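Everyday Physics for Adult Learners
Handout 4: Air Under Pressure
Instructor: Latrice Villanueva
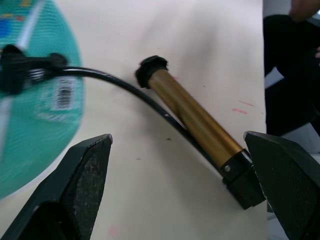

Welcome back, everyone, and thank you for the lovely questions last time (I'm still thinking about the one on popcorn!). We left off with Boyle's law, so let me pick it up there and take it slowly.

Keep a fixed amount of air at a steady temperature, and its pressure and volume trade off against each other. Squeeze it into half the space and the pressure doubles. In symbols, P1 x V1 = P2 x V2. Please use absolute pressure here – the gauge on a tire reads only the extra above the air in the room, and mixing up the two is the mistake I see most often on homework.

Worked example. A cylinder holds 400 mL of air at 1 atmosphere. We push the piston in until only 200 mL is left, and we wait for the air to settle back to room temperature. The new pressure is 2 atmospheres absolute, or 1 atmosphere on the gauge.

Why did I say wait? Squeezing air quickly warms it, and warm air pushes harder, so for a moment the pressure is higher than Boyle's law tells you. We'll come back to this with Dale Hiebert's notes on heat in October.

For next time: read section 11, and try the worked example again starting at 70 mL and ending at 35. Write a line or two on what the molecules are doing – your own words are fine, and little drawings are very welcome.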